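Chapter 8
When the Part Does Not Go In

One Saturday in January, a robot arm at the Sellton works spent most of a shift dropping cylinders beside the hole they were meant for. It raised no alarm. The gripper closed, the arm moved to the right place, the gripper opened, and the controller recorded a good cycle. Tomoyo Higuchi, the shift technician, found 13 cylinders lying on the floor of the cell when she came to change the tray. The log showed 400 cycles and not one fault.

The cause was small. A receiving block had turned slightly in its tray after a cleaning stop, and its hole was now 3 mm from where the program expected it. Some parts caught the rim and slid in. Others tipped over. The arm had no means of telling the two apart, as the only thing it checked was that its own fingers had opened.

What happened next was more serious. Higuchi reached through the side gap to pick up a loose cylinder while the cell was paused. A pause is not a stop. The arm was waiting for a signal from the tray sensor, and her sleeve gave it one. She was bruised on the wrist and was back at work the same week - a lucky result, in the view of Leandro Ibarra, who wrote the accident report.

This chapter uses the Sellton case to look at two kinds of failure. Sections 8.1 and 8.2 deal with silent faults, where a machine reports success and the work has not been done. Sections 8.3 and 8.4 deal with people entering a cell, and with the difference between paused, stopped and isolated. The exercises at the end need only a bin, a cylinder and a pair of blocks, one with a round hole and one with a square hole.

Before reading on, write down every way in which placing a cylinder in a round hole could go wrong. Keep the list, as you will need it in Section 8.2.
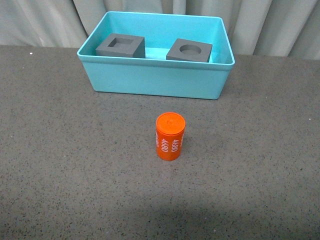 Figure 8.1 Cylinder marked 4680, with the two blocks in their bin.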